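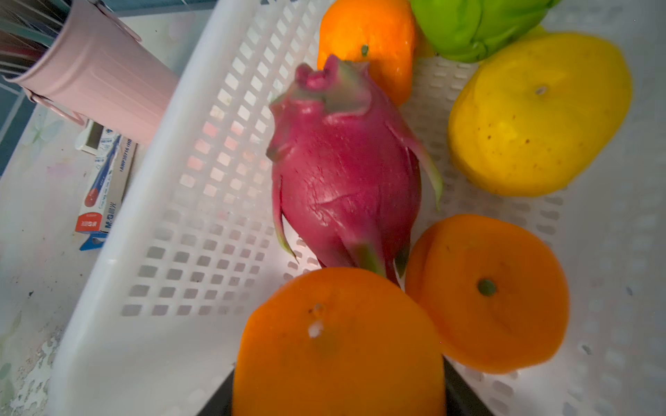 Photo: Afshin Mohammadi / Mevden

I love a good planner as much as anyone, but I think we're putting our effort in the wrong place. Give me better replay tools first!

Take fruit. Three oranges, a dragon fruit, a green pepper and a big yellow citrus share one white basket, and the gripper has an orange between its fingers with the dragon fruit right up against it. Most people would ask which grasp model picked that orange. I want to know what the software believed at that moment. Did it see one round thing or two? Did it treat those curly green-tipped scales as something solid to steer around, or as noise?

At Mevden we spent most of July on a viewer called Sinitness (the name stuck, sorry) that lines up the wrist view, the object masks and the planned path on one timeline. You drag a slider and watch the robot change its mind. It's wonderful! We went through 214 logged picks with it, and 72 of them had a mask that jumped from one fruit to its neighbor for a few ticks. The planner had been getting the blame for all of those.

None of this wins prizes, and a slider makes a dull demo. But every controller I've enjoyed working on had somebody's patient little debugging tool behind it, and I'd like to see teams publish those next to their models. We're cleaning ours up now, starting with the log reader.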